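Odds and ends table back at Livatness hall on Friday

The small-things table is back at the Livatness swap morning this Friday, doors 9.30. Painted stones, binder clips, stray lids, a walnut — all laid out on the pink cloth again, doll at the back by the box. 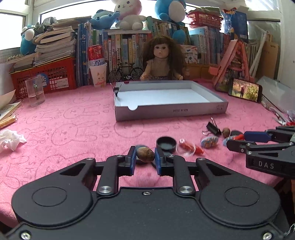
Toshiko Nagano is running it with Shota Fukuda. Up to 57 people came by last time, mostly before eleven. "Bring a thing, take a thing," says Nagano. Books are seperate, ask first.

Hair clips with the little bears, red markers and a model bicycle are also out. No electricals please. Tea 50p, kids free. Leftovers go to the Okabe shop on Saturday mornng. 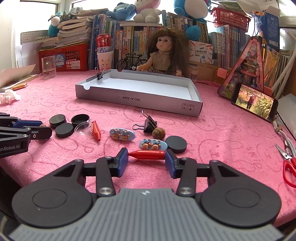 Parking

Use the Kolier side, 29 spaces — front gate is shut till noon.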